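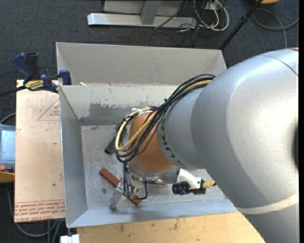

Kuka-Arm mit Greifer über der Metallkiste, darin ein rotbraunes und ein dunkelgrünes Teil.

Flurberg: Mastelis plant drei Greifzellen

Flurberg. Mastelis will im kommenden Jahr drei Roboterzellen für den Griff in die Kiste anschaffen. Im Haushalt stehen dafür 719.000 Euro, beantragt waren 902.000. Gestrichen wurde vor allem bei der Fördertechnik, die soll später kommen. Angebote liegen von Bondeck und Helmy vor, Entscheidung im Juli. Lieferzeit laut Ausschreibung 29 Wochen. Offen noch: Wartungsvertrag und Schulung, beides bisher nicht im Buget enthalten.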